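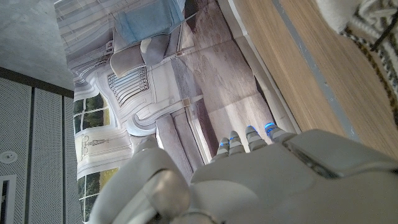 Hand Technician, Riserier workshop (part-time)

Do you like small screws and fingers that bend exactly the way they should? Come work with us at Grindeo! We have one robot hand in daily use on the Kolia cell, and it needs a person who'll get to know every joint in it.

You'll check finger travel each morning, swap worn parts, look after the thumb, and set the hand up again after each 3,000-cycle service. We keep a log with 267 entries so far, and you'll love reading it (we do).

Experience with bikes, cameras or sewing machines counts. We'll teach you the rest.

13 hours a week, Wednesday always included. Write to the Grindeo front desk, Room 103, by the end of March.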